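Zwischenbericht an die Zirum-Stiftung, August 2022

**Vorhaben:** Erschließung des Nachlasses der Gaststätte »Bemia« und Aufbau einer Sammlung zur Wirtshauskultur
**Berichtet von:** Isabelle Caron

Sehr geehrte Damen und Herren,

im Februar haben wir Ihnen angekündigt, die Speisekarten seien »weitgehend sortiert«. Das Wort »weitgehend« nehmen wir hiermit zurück. Sortiert war zu diesem Zeitpunkt der Karton, der obenauf stand.

## Stand der Erschließung

Von den 77 Kartons aus dem Keller sind inzwischen 20 vollständig verzeichnet. Das liegt unter Plan, und zwar deutlich. Der Antrag ging davon aus, dass in einem Karton mit der Aufschrift »Speisekarten« Speisekarten liegen. Gefunden haben wir bisher außerdem Lieferscheine, eine fast vollständige Korrespondenz mit der Brauerei über den Zustand der Bierleitung, das Kassenbuch eines Kegelvereins sowie einen Beutel Schlüssel, zu denen es keine Schlösser mehr gibt. Die Schlüssel haben eine eigene Signatur bekommen. Über die Frage, ob das nötig war, gehen die Meinungen im Haus auseinander.

Die Bierleitungskorrespondenz halten wir für den eigentlichen Fund. Der Wirt schreibt über Jahre im selben gekränkten Ton, die Brauerei antwortet über Jahre mit demselben Satz. Für die Alltagsgeschichte der Gastronomie ist das ergiebiger als jede Festschrift. Fuseini Tsikata bereitet eine kommentierte Auswahl vor.

## Speisekarten

Die Karten selbst sind in ordentlichem Zustand, sofern man Soßenflecken als Gebrauchsspuren gelten lässt. Wir tun das. Datiert sind die wenigsten, weshalb wir uns an den Preisen für das Jägerschnitzel entlanghangeln. Die Methode versagt bei sechs Karten, auf denen der Preis mehrfach überklebt wurde, in einem Fall nach unten.

Das Verzeichnis folgt jetzt dem Schema aus dem Partnerarchiv in Plistcombe. Dort kennt man allerdings keine Kategorie für »Beilagensalat«, und die Abstimmung darüber hat mehr Briefverkehr erzeugt als der gesamte Leihvertrag.

## Mittel und Personal

Die Sachmittel sind etwa zur Hälfte ausgegeben, überwiegend für säurefreie Mappen. Die Firma Cheetham hat zunächst ein falsches Format geliefert, dann das richtige in falscher Menge. Beim dritten Anlauf stimmte beides, nur die Rechnung nicht. Sie ist mittlerweile korrigiert und liegt bei.

Die zweite Hilfskraftstelle war vier Monate unbesetzt. Die dadurch eingesparten Mittel möchten wir ins kommende Jahr übertragen und bitten um Ihre formlose Zustimmung. Das Formular für formlose Zustimmungen fügen wir bei.

## Ausstellung

Geplant bleibt eine kleine Schau im Erdgeschoss mit Karten, Briefen und einem gedeckten Tisch. Für Letzteren suchen wir noch Geschirr, das zur Sammlung passt und trotzdem vollzählig ist.
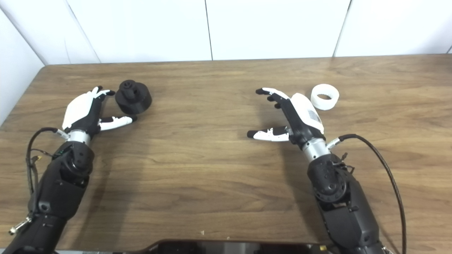
*Foto: Fuseini Tsikata*

Holz als Untergrund ist gesetzt; über Tischdecken wird noch verhandelt. Die Texttafeln schreibt Frau Caron, die Kürzungen übernimmt Herr Tsikata, der sich darauf freut.

## Nächste Schritte

- Verzeichnung der übrigen Kartons, beginnend mit denen ohne Aufschrift
- Abschluss der Briefauswahl
- Klärung der Bildrechte am Wirtshausschild
- Einigung mit Plistcombe über den Beilagensalat

Einen neuen Termin für den Abschluss der Verzeichnung nennen wir Ihnen, sobald die unbeschrifteten Kartons geöffnet sind. Die Belegliste und der Übertragungsantrag liegen diesem Bericht bei.

Mit freundlichen Grüßen
Isabelle Caron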